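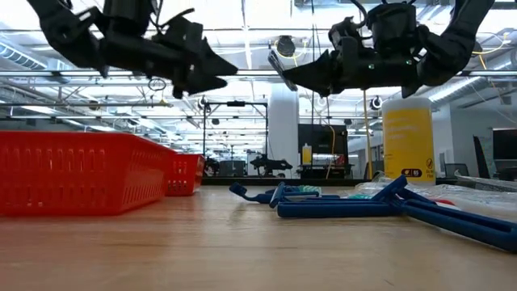

Skadness Sorting Set: Toiletries and Small Bathroom Items

README, last changed 28 December 2021

What this is

Skadness is a set of recordings of small household items being sorted on a tabletop. This part covers bathroom things: disposable razors, combs, travel bottles, toothbrushes and the like. Each recording starts with a mixed group of items on the table and ends when the person in charge of the session calls it done, whether or not everything was put away.

The set was put together at Zonport for people who work on sorting and tidying small objects. The kitchen part and the desk drawer part are kept in separate folders with their own READMEs.

Contents

There are 500 recordings in this part, grouped into 17 item groups. Each group has its own folder, and each folder holds:

- the recordings, numbered from 001
- items.txt, a plain list of what was laid out
- notes.txt, anything the session lead wrote down
- layout.txt, where the baskets were placed at the start

A few notes.txt files are empty. They are left in so that scripts expecting the file don't fail.

The table and the baskets

Sessions use a light wooden tabletop. The wood has a horizontal grain when seen from the usual side. The surface is a little shiny, and the red plastic baskets leave reddish reflections on it. If you are separating items from background by color, check your results near the baskets first.

The baskets have slotted sides. You can sometimes see an item through the slots before you see it over the rim, and one basket may partly hide another. layout.txt gives the starting position only. Baskets get pushed during a session and we did not track that.

The razors

The razor group gets the most questions, so it has its own section.

The razors are dark blue disposables with slender curved necks. They are laid out as a pile and left to cross each other. A pile like this is hard to label. Handles run under heads, one neck looks much like the next, and a razor close to the front can look far bigger than one at the back. We labeled heads and handles separately for this reason. Where a head could not be matched to a handle with confidence, the link field says "unknown". Please leave those as they are - guessing them made the labels worse when we tried it in April.

A razor that leaves the picture on one side is still labeled up to the edge.

Some razor recordings also include thin flat items. Their label is "flat_other" unless items.txt names them. Shiny faces change a lot with the angle, so do not rely on brightness to find them.

Labels

Labels are in one file per group, labels.csv. Columns:

recording - three-digit number
item - name from the item list, or flat_other
part - head, handle, body, lid, or whole
hidden - none, some, most
link - id of the matching part, or unknown

"Hidden" is a judgment made by eye. Two people labeled each recording and the stricter answer was kept. In the comb group only one person did the labeling, and that folder is marked with single_pass.txt.

Known problems

- In 19 recordings the items.txt list does not match what was on the table. These are listed in mismatch.txt. The recordings themselves are fine.
- The Cirungate tools read "part" as a number by default. Set it to text before loading.
- Toothbrush and razor handles were mixed up in 10 rows of an earlier version. This has been fixed, but old copies are still around.
- Travel bottles with clear caps are often labeled without the cap.

Splits

The split files follow the Heinonen layout used in the other Skadness parts: train.txt, check.txt and test.txt, one recording number per line with the group name in front. All recordings from one session stay in the same split. If you make your own split, do the same - neighboring recordings often start with nearly the same pile.

Use

Free for research and teaching. Keep this README with any copy you pass on. If you change the labels, rename labels.csv so that the two versions don't get mixed up.

Corrections to labels are welcome. Send the group name, recording number and row, one correction per line.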